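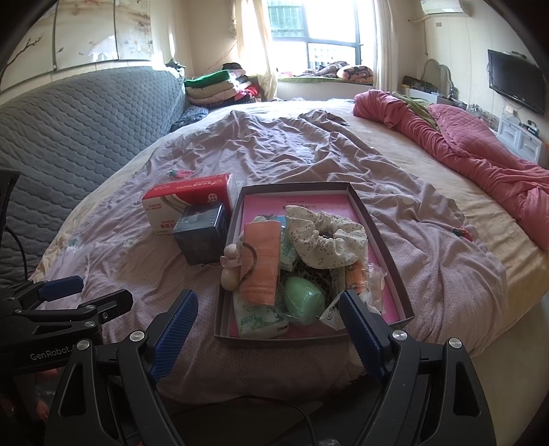
Packing small gift boxes: notes from the Clillham exchange

The spring round of the Clillham gift exchange closed on April 8, 2024. Kathleen Ní Bhriain and Gwilym Prothero have asked for the packing notes to be set down again, as the version circulated in November dealt only with parcels sent flat. What follows applies to open trays and shallow lids filled with small items: hair ties, scrunchies, face masks, little dolls, wrapped sweets and the like.

Surface. A bed is better than a desk for this work. Small items do not roll far on a sheet, and there is space to lay everything out before any of it is packed. The drawback is that the surface gives. A lid set near the edge of a mattress will tilt when someone leans beside it, and light items slide to the low side. Bernadette Cronin puts a large atlas underneath. A tea tray does as well.

Container. The lid of a box is often more useful than its base. It is shallower, so the contents can be seen at once, and its walls are normally high enough to hold a single layer with a second layer resting on parts of it. Measure the inside, not the outside. For the spring round the longest inside edge allowed was 37 cm.

Lining. Put something flat on the bottom first. A printed paper insert, a sheet of card or a thin book will all serve. A book has the advantage of stiffening the base, and it counts as a gift in its own right, but it should be placed face up and should lie flat against the lining. If it rides up on one wall, everything placed on it will work its way to the other.

Filler. Shredded paper goes in the gaps under and between items. Dark paper shows up pale objects well. It also sheds, and fragments will cling to plush and to any fabric with a loose weave, so a doll or a scrunchie should be put in last and kept on top.

Order. Flat packets first, then sheets and envelopes, then anything rounded. Fabric items take up slack along a wall. Hair elastics should be looped over something; left on their own they drop through the filler and are found by the recipient a week later, if at all. Crinkled plastic packets should be pressed to let them settle before the height is judged. 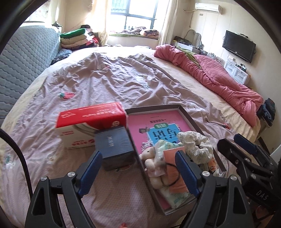
Items which do not fit the tray are a separate matter. Pocket tissues, small rigid boxes and anything heavier than the rest should travel beside the tray in the outer carton, with a fold of cloth between. Jarlath Keogh sent a soft pack on top of a full tray in November and it arrived with the contents beneath it pressed into one corner. The tissues were undamaged.

Weight. The limit remains 2000 g for the complete parcel, outer carton included. Parcels above this were returned to the sender at the Tully desk, and two were repacked there by Oliwia Wieczorek.

Labels. Write the exchange number on the carton and again on a slip inside it. The Clokex labels issued last year lose their grip on waxed card and should be used up on plain card only.

Spare lids and shredded paper may be left at Cloltside, shelf 9. Please flatten cartons before leaving them.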